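Ea Bergmann plans equipment purchases for Urnar, a small packaging outfit that wants robotic hands on its sorting benches by December. She has 12 on her list and money for four.

"The hand is the part people argue about," she said. "A two-finger gripper is cheap and we know how to fix it. With four fingers you pay more up front, and then you pay again for spare joints."

Her team tries each candidate in simulation before asking for a quote. Seats on the software, Cledulum, cost 80 dollars a month each.
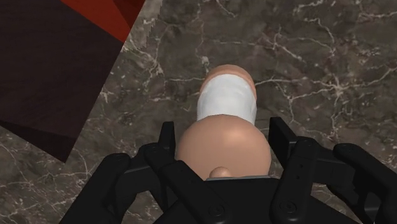

Bergmann budgets 752 dollars per hand for spares in the first year. Dalsgaard, one of two suppliers still in the running, wanted her to sign for a service plan at roughly 1,000. She said no.

"I'd like to see what wears out first," she said. "We can add a plan in the spring."

The other supplier, Buvel, has offered a loan unit. She hasn't decided whether to take it, and the mounting plates still have to be ordered either way.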